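Filed under: Home & Kitchen / Small Spaces

Faith Makokha has furnished 15 small kitchens for Cekdale, a company that rents out studio apartments by the month. None of those kitchens is really a room. Most are a table or a short counter against a wall, with a toaster, a microwave and a cutting board, and whatever the tenant adds later.

"People ask me for more shelves," she says. "What they usually need is one clear place to put a plate down."

She started at Cekdale in May, after several years at Bollus, a secondhand appliance shop. There she learned to look at knobs. She prefers a microwave with a round timer knob to one with a keypad. A tenant who is staying four weeks will not read a manual, she says, and a knob can be worked out by anyone who is hungry.

Her budget for each kitchen is $282, and that has to cover the appliances, the board, the pans and the dishes. She keeps the list short. The toaster goes at one end of the table and the microwave at the other, so the cords stay apart and the middle is left for cutting bread.

"I used to put them side by side because it looked neater," she says. "Then you have crumbs under both of them and nowhere to work."

The cutting board is the item she has changed her mind about most often. The first ones she bought were small and wooden, and tenants ended up cutting on the tabletop beside them. Now she buys large white plastic ones and stores them standing up. A board that size takes half the table when it is flat.

"Stand it on its edge and you get your table back," she says. "It hides what's behind it, which some people hate. I don't mind. I know where my microwave is."

Dorian Tanguy, who manages the building on Alance Street, was one of the people who hated it. He wanted the boards hung from hooks. Makokha tried that in 5 of the apartments and went back after the hooks pulled out of the plaster.

"She was right about the walls," Tanguy says. "I still think a board in front of a microwave is a nuisance at seven in the morning."

They also disagree about fabric. Tanguy paid a tailor, Hassanpour, to sew plain curtains that could be hung behind the tables and hide the older paint. Makokha worried about cooking smells and about cloth hanging close to a toaster. They settled on dark panels held up with clips, which come down in a minute for washing. The whole order cost $1,126.

"I'll give him the curtains," she says. "A white appliance looks good against something dark. And if a tenant wants to pin things up, they can pin them to the cloth and leave my walls alone."

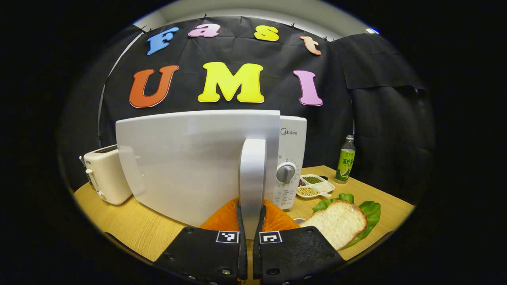
She would like the next tables to be a little deeper – enough to set a drink down at the back without having to reach around anything. Tanguy has asked her to measure the doorways first.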